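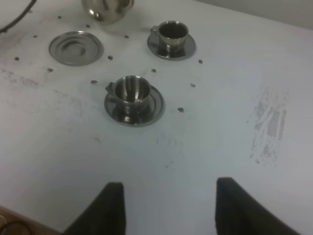 Two of the steel cups, and a saucer waiting for its own.

Ishbel Aitken takes her tea black and she takes it in metal, which I'll admit made me wince. Doesn't it burn your lips?

"Everybody asks that," she says. "You learn to wait. My gran waited 15 minutes for hers, but she was stubborn."

We're at her place in Kalgate on a Monday, talking about stainless steel, a subject she can keep up longer than I'd have believed. She runs Buchanan, the little second-hand tableware shop by the station, and has 266 pieces of steel on the shelves there. Bowls are her weakness - she'll pick one up at a house sale and forget what she went in for. 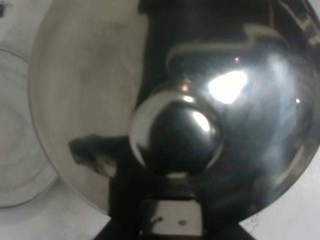

Up close with a polished steel bowl.

"You can't hide anything on a shiny bowl," she tells me. "Every thumbprint, every smear. I used to go mad with the cloth. Now I do them on Sunday night with the radio on and leave them be."

Her method is washing-up liquid, hot water and an old tea towel, and please don't go near it with a scourer! I confessed to the scourer. She was quite nice about it.

The teapot is another matter - she'd not sell that one. 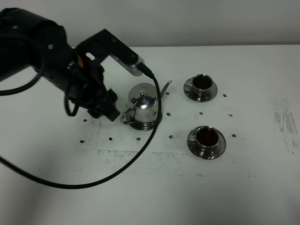

The small teapot, with its domed lid and thin spout.

"I like the wee knob on the lid," says Ishbel. "And I like a handle you can get your fingers through. Pour slowly, that's all I'd say to anyone."

I had a second cup, and waited for it this time.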